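gonton-slot

Perception and motion planning for putting memory modules into desktop and workstation boards, and occasionally for getting them out again. Maintained at Wornthorpe, used mostly by people who sit within shouting distance of the maintainer. If you found this some other way, welcome, and please lower your expectations to about knee height.

Status: works on our bench. The main branch is what ran last. The release branch is what ran last before somebody had an idea.

What's in the repo

perception/ finds the board, the socket bracket and the slots, in that order
planner/ turns a slot pose into an approach the arm can manage without touching the sheet metal
control/ force-guided insertion, plus the retreat behaviour we wrote second and should have written first
zamfir/ the replay and labelling tool, which has its own opinions and its own changelog
configs/ one YAML file per bench, none of them interchangeable
attic/ do not look in the attic

Background

The first version treated a memory slot as a long dark rectangle. A motherboard turns out to contain a great many dark things with straight sides, and version one was fond of all of them. The current detector looks for the socket retention bracket first, works out which way the board is lying, and only then goes hunting for slots beside it. Latches are scored separately. Their colour is ignored by default, a setting we arrived at after a tuning session that produced a superb white latch detector and nothing else.

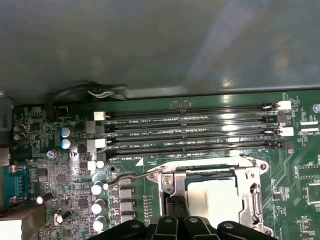
Silkscreen reading is optional. When it works, you get a slot name such as DIMM2_CPU1 and the planner can be told where to go in words. When it doesn't, you get a slot index counted outward from the socket, and you do the arithmetic yourself. The text reader is off in the default config. Turn it on with read_silkscreen: true and give it a decent view, because glare off shiny metal will cheerfully eat half a label and the reader will cheerfully invent the rest. Anything under the confidence threshold is returned as null. Please don't lower the threshold. We know you want to.

Installing

You'll need Python, a C++ compiler from the current decade, and the Gridevex driver for the gripper. The driver isn't in this repo for licensing reasons. Ask for it, put it in vendor/, and run make setup. If make setup finishes in under a minute, it has failed quietly and you should read the log.

The build takes around 6 minutes on the bench computer. It takes longer on a laptop balanced on your knees, and the laptop gets unpleasantly warm.

There's no Windows build. There was one in October. It's in the attic.

Calibration

Do this whenever a camera has been bumped, a mount has been re-tightened, or someone swears they only leaned on the table.

Start the fixed camera and the wrist camera, and confirm both streams are live in zamfir. A frozen stream looks exactly like a very calm one, so wave your hand.

Run calibrate --hand-eye and let the arm go through its poses. Keep your coffee somewhere else.

Check the residual printed at the end. Anything above the limit in your bench config means do it again. Editing the limit is not a calibration procedure, whatever the commit history may suggest.

Run calibrate --case to register the chassis walls. The planner treats the computer case as a box with an open side and will refuse any path that clips the rim. It's also wary of cables near the opening and gives them a wide margin you can change under cable_clearance.

Jog the gripper over the board at the slow speed and compare the overlay with what's really there, especially near the socket and the memory rows on either side of it.

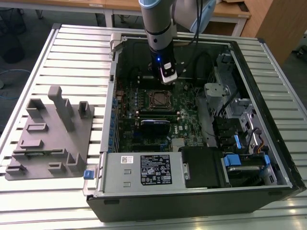 Running an insertion

The short version is gonton run --bench yours.yaml --slot auto. The long version is that a run has 3 phases: locate, approach and seat. Each can be run alone with --only, which is the recommended way to find out which one is misbehaving before you blame the camera.

Locate uses the fixed view for a coarse board pose and the wrist view for refinement. If the two disagree by more than the tolerance, the run stops and prints a message that has been called "passive-aggressive" in review. It's staying.

Approach is ordinary sampling-based planning with a strong preference for coming in from the open side. Plans are cached per case model. If you swap the case, clear the cache, or you'll get a beautiful trajectory for the previous computer.

Seat is force control along the slot normal with a small search pattern in the plane. The retry count defaults to 3. Raising it doesn't help as much as you'd think; a module that won't go in on the third try is generally the wrong way round, and the controller has no way of feeling embarrassed about that.

Known issues

The wrist camera spends the last part of every approach looking largely at the gripper. Slot tracking falls back on the last good pose plus arm kinematics when the fingers cover too much of the target. This is fine until something moves the board.

Bright heat spreaders wash out and confuse the bracket fit. Lowering exposure fixes the spreader and loses the slots. Bracketing exposures fixes both and halves the frame rate. Pick your favourite.

Coin-cell batteries were once classified as mounting screws with great confidence. Mostly cured. If you see it again, save the log.

The planner's cable model assumes cables stay where they were at registration. Cables haven't read the planner.

Stopping a run with Ctrl-C leaves the gripper holding whatever it had. Use gonton release afterwards, with your other hand ready underneath.

Reporting a problem

Attach the bench config, the commit hash and the zamfir log for the 5 seconds before things went sideways. "It did the thing again" has been filed more than once, and we do in fact know which thing, but the log still helps.

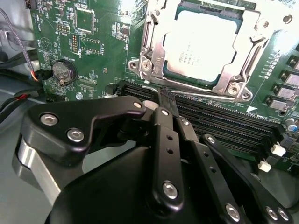 Written and maintained by the Gonton developers, Wornthorpe

Contributing

Small patches are welcome, and large ones get read eventually. Run the replay tests before you open anything. They play recorded logs through perception and compare the slot poses with the labelled ones, so a change to the detector that improves your bench and ruins the neighbour's will show up before the neighbour does.

New benches need a config file, a calibration log and a short note on lighting. "Normal" isn't a note on lighting.

Style is whatever the formatter says. Comments in Canadian spelling, so it's colour and centre, except where a library has already decided otherwise and we've lost that argument.

Licence

See LICENCE. Yes, the tooling looks for LICENSE. There's a symlink.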